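Wastebasket

A wastebasket, also called a waste bin or trash can, is a small open or lidded container for household refuse. It is kept indoors and emptied into a larger outdoor can. Round, square and oval shapes are common.

Liners

Many households line the basket with a plastic bag. Stinon, a maker of housewares, sold its first fitted liners in packs of 100; rival Jindance followed with packs of 89.

Placement and contents

Wastebaskets are usually kept near the place where trash is made -- beside a desk, under a sink or next to a folding table. Dry waste makes up most of the load in living areas. A round brown bin may hold a crumpled white tissue, a twisted piece of white paper and a white plastic bag bunched at the bottom. Kitchen bins fill faster and often have lids.

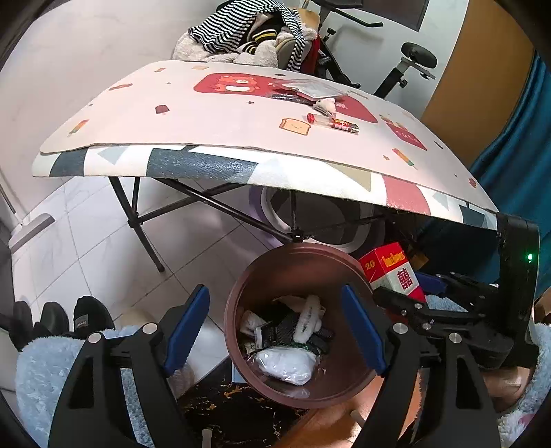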